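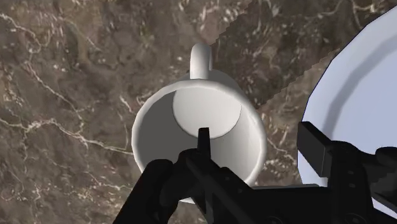 Week 6: Does the cup change the taste?
Notes by Štefánia Kuruc

Plenty of cafés will tell you that coffee tastes stronger from a white mug. Be careful. The Flumberg study asked 53 people, all students, and each tried one cup only. The Ogola repeat had 237 tasters and found a much smaller effect, which the newspapers left out.

Points to argue over:
- Who paid for the first study?
- Were the drinks served at the same heat? The paper doesn't say.
- "Stronger" and "more bitter" share one scale. Why?

Read Sandu, pages 40 to 53, before the seminar. His charts start at 400, so check the axis first.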